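Ruvholm: call for participants, two-arm tabletop kit, second trial round

Ruvholm is seeking operators and host sites for the second trial round of its two-arm tabletop kit. The first round covered assembly and calibration. The second covers sorting of small loose items into containers, and the documentation supplied with the kit.

What the kit includes

Two arms with grippers, an aluminum rail surround with clamps, a control unit and the Song teaching software, version 2. Mains leads are supplied. The table is not. Host sites need a level top that will take the rail surround, and clear floor on all sides. Packed weight is up to 975 N on the pallet, so step-free access is required.

What participants will do

Operators guide both arms through short sorting tasks using the handheld controllers. The standard task uses wax crayons and two plastic baskets, one yellow and one green. Crayons are spread over the tabletop at the start of each run and picked up singly. Either arm may be used for either basket. A run in which a crayon leaves the table is logged and kept. Please do not delete it.

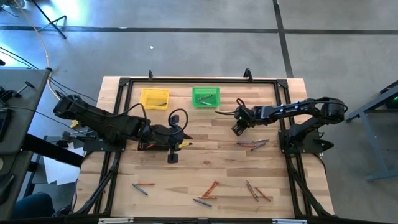

Costel Georgiou wrote after the first round that the crayon task was harder than the manual suggested, that a crayon lying close against another one took him several attempts, and that the manual ought to give a closing width for thin round items. A table of closing widths has been added as an appendix. Comments on its accuracy are wanted.

Who can apply

No programming experience is needed. Applicants must be 18 or over, able to stand for the length of a session and willing to complete a written log. Left-handed operators are particularly welcome, as the controller layout is under review. Employees of Stultis and Cikeo may take part only as host sites.

Payment

Operators receive £2,696 for the full round, paid in two parts. Travel is refunded against receipts. Host sites are not paid but may keep the rail surround.

How to apply

Send a short letter stating your availability in October and any previous work with manipulators or machine tools. Host sites should add a floor plan with socket positions marked. Address operator applications to Asnakech Mamo and host site applications to Abilio Bermúdez, both at Ruvholm. Incomplete applications will be returned once for correction.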